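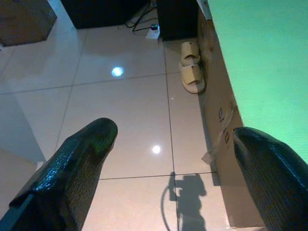

How to Find Out Whether a Robot Can Do Your Chores Yet

The short answer is "some of them, on a good day, if you stand nearby." The long answer takes a weekend and a notebook. I have now run this test on two arms, the Pradik and the older Fidden, and what follows is the method I wish I'd had before I started. It works for a kitchen or for the back corner of a small shop. You don't need to write code. You do need patience and a willingness to pick things up off the floor.

Before you start

Choose one chore. "Tidy the house" is not a chore, it's a wish. "Put the fork in the tray" is a chore. So is "move the shoes to the mat" or "take the screws out of bin A and put them in bin B." If you can't say when it's finished in one short sentence, the robot has no chance, and you'll spend the evening arguing with your spouse over whether it counts.

Then write down what a pass looks like. Do this first. If you leave it until after the first run you will start grading on effort, and these things look like they're trying so hard.

You'll need:

A flat, plain work surface that doesn't slide
The real objects from the real chore
A timer
A notebook
A person whose hand stays near the stop button

Step 1. Do the chore yourself, badly

Use two fingers of one hand, like a pair of tongs. Keep your wrist stiff. Close one eye. You've just learned more about gripper design than most sales brochures will tell you. If you can't do it that way after ten tries, cross it off and pick another.

Step 2. Set up the easy version

One object, in the middle of the surface, nothing else within reach. Turn off any lamp that throws a hard glare. Shiny floors and shiny cutlery are both a nuisance, as the camera may take a bright reflection for an object worth visiting. The Fidden once spent most of a Monday morning trying to collect a patch of light.

Run it 6 times without moving anything except the object. Write down each result as pass, fail or rescued. "Rescued" means you touched something. Yes, even a nudge.

Step 3. Make it slightly unfair

Turn the object a quarter turn. Move it closer to an edge. Swap it for its cousin, the other fork, the one from your aunt's set with the fat handle. Most of the trouble starts here. An arm that was perfect in Step 2 can become a complete stranger to forks.

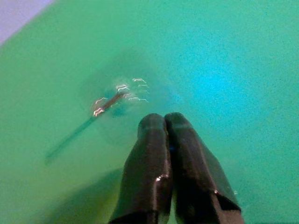
Flatware deserves its own paragraph. It's thin, it's shiny, and it lies so close to the table that the fingers have to come in nearly touching the surface to get under it. A little too high and they close on air. A little too low and the arm leans on the table and sulks. If your machine lets you set the approach height, lower it in tiny steps and go slowly. A soft mat helps, as it gives a bit where a countertop won't.

Watch for flicking, too. When the fingertips catch only the end of a handle, the whole thing can spin off. I keep sharp knives out of the test entirely and suggest you do the same.

Step 4. Leave it alone

Sit across the room for a full session and don't help. This is the hardest step. I-hsuan Chu, who tested the Pradik with me, had to sit on her hands. Keep the stop button in reach, but use it only if something is about to break.

Step 5. Do the math

Across both arms and all our chores we logged 1,157 attempts. Of those, 642 were clean passes and 440 were rescued. The rest were plain failures, including one spoon behind a radiator that I believe is still there.

Now count a rescue as your own work, which it was. Add up the time you spent setting up, watching and fetching. Compare it with the time it takes you to put away a fork. You may want to be sitting down.

So, can they?

For one object, in one place, all day long: pretty much yes. That's why small shops get there before kitchens do. Veikko Lehtinen runs a parts bench at Wimarside and has an arm sorting the same brackets from the same bin, and he's happy with it. He also bolted the bin down and painted an outline around it.

For a home, where the fork is under a napkin and the napkin is under the cat – not this year. Floors are better than tables, big soft things are better than small hard ones, and shoes are surprisingly good if they have a strap to grab. Folding I haven't got the heart to write up yet. The Lau arm is supposed to reach me in March, and I'll run it through the same five steps with the same aunt's fork.

Contact: use the form on the main page | © Chore Bench Notes | Back to top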